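What Is Aluminium?
Materials series, sheet 2
Written by Clive Staniforth. Updated Feb 13, 2022

Aluminium is a metal. It is used in drink cans, window frames, ladders, saucepans, bicycle frames and the outer skin of many aeroplanes. It is also an element, so a pure piece of it contains only one kind of atom. Its chemical symbol is Al.

Where it comes from

Aluminium is the most common metal in the Earth's crust. It is almost never found as a lump of metal in the ground, because its atoms join very strongly to oxygen and to other elements. People used gold, copper and iron for thousands of years before anyone managed to separate aluminium.

The rock that is mined for aluminium is called bauxite. It is often reddish brown, and the red colour comes from iron compounds mixed in with it. Bauxite forms in warm, wet places where rain washes other minerals out of the soil over a very long time. Australia mines more of it than most countries. Large mines operate in Queensland and Western Australia.

From rock to metal

There are two main stages.

The first stage is refining. Bauxite is crushed and mixed with a hot solution of caustic soda. The part containing aluminium dissolves and the rest does not. The leftover material, called red mud, is filtered out and has to be stored carefully. The solution is then treated to produce a white powder called alumina, which is aluminium joined to oxygen.

The second stage is smelting. Alumina is dissolved in a bath of very hot liquid, and a strong electric current is passed through it. The current separates the aluminium from the oxygen. Liquid aluminium sinks to the bottom of the bath and is siphoned off. Smelting uses a great deal of electricity, and smelters are usually built where a large power supply is available.

Shaping it

Once the metal has been made, there are several ways to turn it into a useful object.

Casting: liquid metal is poured into a mould and left to set.
Rolling: a slab is squeezed between heavy rollers until it becomes a sheet. Kitchen foil is rolled many times.
Extrusion: a warm block is pushed through a shaped hole, a bit like toothpaste leaving a tube. Window frames are made this way.
Machining: a solid piece is cut with drills and other sharp tools until only the wanted shape is left.

Machining is slower than casting but gives accurate sizes and flat, clean surfaces. It suits parts that must fit closely against each other or turn on a pivot. The shavings cut away are called swarf. They are normally swept up and sent to be melted again.

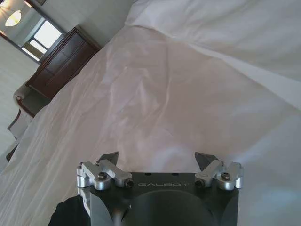
Machined aluminium is bright silver. The darker parts are grey.

Why aluminium does not rust

Rust is iron oxide, so only iron and metals containing iron can rust. Aluminium does react with oxygen in the air, but the result is different. A very thin layer of aluminium oxide forms on the surface. It is too thin to see, and it sticks tightly to the metal underneath and keeps more oxygen out. If the surface is scratched, a new layer forms almost at once.

Manufacturers can make this layer thicker on purpose, using electricity and an acid bath. The process is called anodising. The thicker layer has tiny pores that can hold dye - this is how many coloured drink bottles and torches get their finish.

Light, but is it strong?

A block of aluminium has about a third of the mass of a steel block of the same size. Pure aluminium is quite soft. To make it stronger, small amounts of copper, magnesium, silicon or zinc are mixed in. A mixture like this is called an alloy. Nearly all the aluminium objects in your house are made from alloys.

Aluminium also conducts heat and electricity well. It is not attracted to an ordinary fridge magnet, and this gives you a simple way to tell an aluminium can from a steel one.

Recycling

Melting old aluminium takes only a small fraction of the energy needed to make new metal from bauxite. The metal can be recycled again and again.

Students at Witwood Primary collected 116 drink cans and 36 foil trays during February. They rinsed and dried everything before weighing it. The total mass was 1,939 grams, a little less than two bags of sugar at one kilogram each.

Try it: sorting cans

You will need a fridge magnet and several clean, empty tins and cans. Ask an adult to check for sharp edges.

Hold the magnet against the side of each one. If it sticks, the can is made of steel. If it does not stick, the can is probably aluminium. Record your results in a table.

Words to know

Alloy: a metal mixed with one or more other elements.
Alumina: the white powder refined from bauxite.
Bauxite: the rock that aluminium is made from.
Swarf: shavings left over from machining.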